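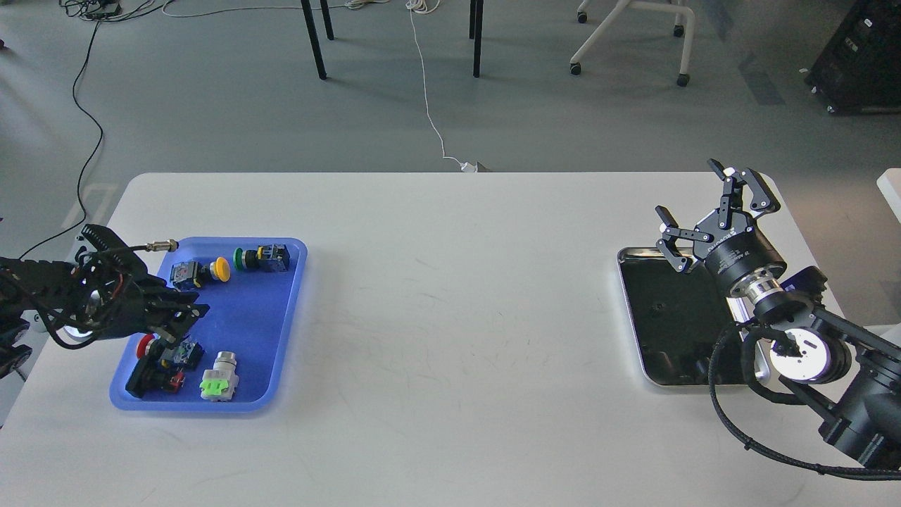
Zweiarmplatz mit Befehlsgeräten im blauen Tray, rechts das leere Edelstahltray

Diese Seite verwendet Cookies. Mit der weiteren Nutzung stimmen Sie dem zu. [Einstellungen] [OK]

Not-Halt-Taster als Sortierteil: Welche Regel gilt bei euch?
Erstellt von feldbus_nord, 03.03.2022

feldbus_nord:
Moin. Wir überarbeiten in Skendby die Arbeitsanweisung 485 für die Zweiarmplätze. Sortiert werden Drucktaster und Schaltblöcke, Aufnahme links, Ablage rechts. Strittig ist ein einziger Absatz: Darf ein roter Pilztaster als loses Teil im Tray liegen, wenn er nirgends angeschlossen ist?
Mein Entwurf lautet: nur mit Kennzeichnung am Teil, und mindestens 100 mm Abstand von der Tischkante. Die Kollegen aus Tedthorpe wollen ihn ganz streichen. Wie habt ihr das geregelt?

klemme7:
Ganz streichen. Wer erschrickt, haut auf das Rote, das am nächsten liegt. Ein Not-Halt, der nicht wirkt, darf nicht wie einer aussehen, der wirkt. Der Grundsatz ist alt und gilt für abgesteckte Bediengeräte genauso.

feldbus_nord:
Bei abgesteckten Bediengeräten bin ich dabei, die kommen bei uns in den Schrank. Aber ein Taster ohne Gehäuse, unten links in einer blauen Schale neben gelben und grünen?

klemme7:
Auf deinem Bild liegt er links im Tray, der Rest des Tisches ist frei. Das ist die auffälligste Farbe auf dem ganzen Platz. Besucher unterscheiden nicht zwischen Gehäuse und ohne Gehäuse.

ruhestrom:
Sehe ich anders. Wenn das Teil später in echt sortiert werden soll, muss es auch beim Einrichten dabei sein. Dann gehört die Maßnahme an den Platz: echter Not-Halt fest montiert, gelb hinterlegt, von beiden Seiten erreichbar, immer an derselben Stelle. Und vor Schichtbeginn einmal betätigen und im Blatt abzeichnen. Die losen Taster bekommen bei uns einen Aufkleber »OHNE FUNKTION« auf den Pilz.

klemme7:
Der Aufkleber ändert die Optik. Dann übt der Greifer an einem Teil, das es so nicht gibt.

ruhestrom:
Stimmt. Deshalb machen wir es nur bei den Mustern, die dauerhaft am Platz bleiben. Losware ist ohne Aufkleber und kommt abends zurück ins Lager.
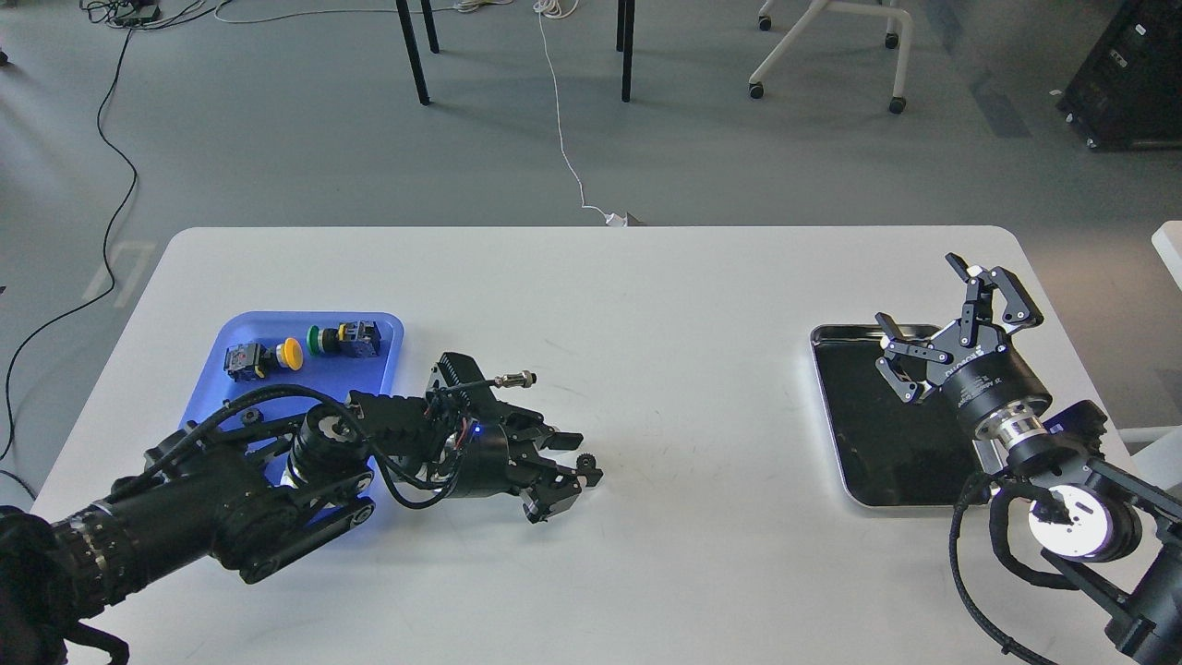 Gelber und grüner Taster hinten im Tray, rechter Greifer offen über der Ablage

feldbus_nord:
Noch ein Bild vom selben Platz, dazu die zweite Frage. In 588 steht bisher nur »Trays ausrichten«. Ich würde gern festschreiben, dass die Teile hinten im Tray liegen und die Mitte des Tisches frei bleibt. Der linke Arm deckt vorn einen großen Teil des Trays ab. Vorn links liegt noch ein kleiner schwarzer Knopf, den sieht man von der Bedienseite schlecht.

spannzange:
Mitte frei ja, auch in Tanance als Sperrfläche für Ablagen eintragen. »Teile hinten« würde ich nicht zur Pflicht machen, sonst muss nach jedem Durchgang jemand hineingreifen und schieben. Das ist genau der Eingriff, den man selten haben will.

feldbus_nord:
Eingriff nur bei sicherem Halt, das steht schon drin. Und Greifkraft beim Einrichten maximal 10 N.

spannzange:
Die Kraftgrenze ersetzt keine Risikobeurteilung. An den Fingergliedern kann man sich auch bei kleiner Kraft klemmen. Schreib es als zusätzliche Maßnahme hin. Was mir noch fehlt: Leitungen. Hinter dem Tisch liegt ein weißes Kabel bis kurz vor die Kante, links schlängelt sich ein schwarzes über den Boden. Das gehört in eine Brücke oder an die Wand.

klemme7:
Zustimmung bei den Leitungen. Die Schlaufen an den Armen würde ich auch aufnehmen — Sichtprüfung bei voll ausgefahrenem Arm, in Ruhelage sieht jede Schlaufe gut aus.

feldbus_nord:
Danke. Stand jetzt: rote Pilztaster nur während des Laufs am Platz, Muster mit Aufkleber, echter Not-Halt fest und geprüft. Leitungen und Sichtprüfung kommen als eigener Punkt. Den Entwurf für 588 stelle ich in die Ren-Ablage.

klemme7:
Ich bleibe bei Streichen, kann mit der Fassung aber leben.

Kommentare (3)

gast_hutschiene: Wir haben im Februar auf graue Attrappen umgestellt. Zum Einrichten der Wege reicht das, für die Farberkennung leider nicht.

prüfplakette: Bitte auch regeln, wer den Platz nach dem Umräumen wieder freigibt. Fehlt in fast jeder Anweisung.

m8_stecker: Gibt es das Blatt für die Prüfung vor Schichtbeginn als Vorlage?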